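Ticket 122: white clothes stand, upright leaning at rear left joint
Flerkov Home Fittings, product support log
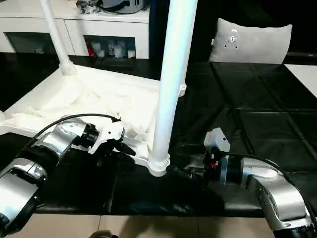

Hernden, October 11, 2025

Status: open, parts on order
Product: Plostano freestanding clothes stand, white
Category: assembly / stability
Priority: normal

Reported fault
Customer advises the stand will not sit square. The front upright is plumb at its collar. The second upright leans and will not hold vertical when a coat is hung from it. Stand was bought in February and has been taken apart once for a move. The customer put it up on a table to look at the joints and has left the cloth cover on the base.

Initial assessment
Photo attached to ticket. White pole with flared collar at the front, second pole on a diagonal into the joint further back on the left. Cloth is bunched over the base and hangs over the edges, so most of the base can't be checked from the photo. Asked customer to remove the cloth and confirm which way the rear joint is facing.

Customer reply 1
Cloth removed. Rear joint is the right way round. No cracks found in either joint. Pole goes in by hand and can be turned freely once seated. Customer has tried packing the joint with masking tape. It held overnight and then let go.

Action 1
Advised customer to remove all tape and clean the adhesive off the pole. Tape in the joint stops the inner sleeve from closing. Sent the following:

1. Lay the stand on its side on a towel.
2. Withdraw the rear pole completely.
3. Look inside the joint for a grey plastic sleeve. It should sit flush with the rim.
4. If the sleeve is present, measure the depth from the rim to the stop.
5. Refit the pole and tighten the grub screw from underneath with the 3 mm hex key.

Customer reply 2
Sleeve is present but has dropped below the rim. Depth measured at 95 mm. Grub screw turns without biting. Front joint was checked the same way and the screw is tight.

Diagnosis
Thread stripped in rear joint. Sleeve displaced, most likely when the pole was pulled out at an angle. The pole itself is straight (customer rolled it on the floor). Base rails not at fault. Same symptom as two earlier tickets from the Ichikawa store, both closed with a replacement joint.

Action 2
Replacement rear joint and sleeve ordered under warranty, part 16 on the assembly sheet. Grub screw is included in the bag. Old joint doesn't need to be returned.

Advice pending delivery
Do not hang anything from the rear pole. The stand should be kept off the table and away from foot traffic. Cloth cover may be washed cold in the meantime and refitted after the joint is changed. Don't glue the pole into the old joint, as it can't then be separated from the base without damaging the rail.

Notes for whoever picks this up
Assembly sheet still shows the sleeve fitted before the collar on page 3. Order is the reverse on the current model. Corrected drawing has been requested from Plostano, no answer yet. Send the customer the typed steps instead of the sheet.

Next update due when the part is marked as delivered.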